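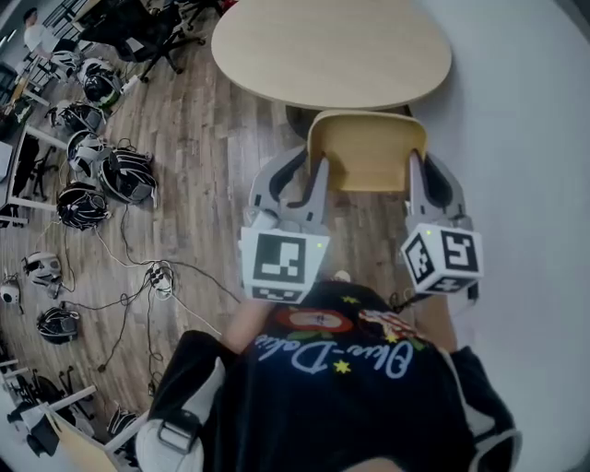
Departamento de Ensayos de Mobiliario y Menaje — Moldale

Silla de comedor Givov: revisión tras un periodo de uso

Autora: Tiziana Pellegrini
Revisión técnica: Ruairí Ó Conaill
Publicado: 08/08/2021

La Givov es una silla de comedor sin brazos, de haya maciza, con respaldo fijo y asiento ligeramente cóncavo. Se vende desmontada, en caja plana, con tornillería métrica y una llave Allen. Compramos las unidades de ensayo en tienda, sin intervención del fabricante.

Montaje

El conjunto se resuelve con 12 tornillos y 17 minutos de trabajo para una persona con algo de práctica. Las instrucciones son gráficas, sin texto, y contienen un error en el paso cinco: el travesaño trasero aparece girado. Si se sigue el dibujo, los taladros no coinciden y hay que retroceder dos pasos. Conviene presentar todas las piezas sin apretar, apoyar la silla sobre una superficie plana y dar el par final en cruz.

Las tuercas de inserción venían bien asentadas en todas las patas salvo en una, que sobresalía lo suficiente para dejar una holgura visible en la unión. Xinyi Duan la repasó con un mazo de goma y la unión cerró. Un comprador sin herramienta propia tendría que reclamar la pieza.

Estructura y estabilidad

El respaldo trabaja contra dos largueros unidos al asiento por espiga y tornillo. La flexión lateral es baja. La flexión hacia atrás es perceptible al recostarse, sin ruido en las uniones. Aplicamos 2.000 ciclos de carga en el respaldo con el banco neumático del taller y reapretamos al terminar: dos de los tornillos traseros habían perdido parte del par, los delanteros no. El fabricante no menciona el reapriete en su documentación. Debería hacerlo.

En suelos irregulares la silla cojea. Los tacos son de fieltro adhesivo, no regulables, y uno se desprendió al arrastrar la silla cargada sobre gres. Los sustituimos por tacos clavados de Gutiment, que han aguantado.

Ergonomía

La altura del asiento es correcta para mesas de comedor convencionales. El borde delantero está redondeado con un radio generoso y no presiona el muslo. El apoyo lumbar, en cambio, queda bajo para usuarios altos; Zhenhua Qian, el más alto del equipo, pidió un cojín durante la primera comida larga y no volvió a prescindir de él. 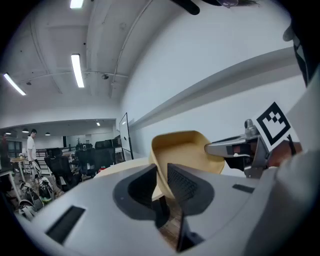

El canto superior del respaldo se agarra bien para mover la silla, con una arista que habríamos preferido más matada. El peso es moderado y permite levantarla con una mano.

Acabado y limpieza

Barniz al agua, satinado. El café y el aceite salen con paño húmedo si no se dejan toda la noche. El vino tinto dejó una sombra en el asiento, localizada en la testa de una lama, donde la capa de barniz era más fina. La limpieza con alcohol mateó la superficie en la zona de prueba y no la recomendamos.

Comparación

La alternativa más próxima es la Kang apilable, que llega montada y tolera mejor el arrastre. A cambio, su asiento es plano y resulta más incómodo en sobremesas largas. Tianyou Wan, que utilizó ambas a diario, se quedaría con la Kang para una oficina y con la Givov para casa. Coincido, aunque en una vivienda pequeña el apilado pesa bastante en la decisión.

Valoración

Estructura: 4 sobre 5
Montaje: 3 sobre 5
Comodidad: 3 sobre 5
Acabado: 4 sobre 5

Compra razonable si se acepta cambiar los tacos y revisar los tornillos traseros a las pocas semanas. La versión con asiento tapizado llegará al taller en noviembre y se someterá a los mismos ciclos — con una prueba adicional de abrasión del tejido.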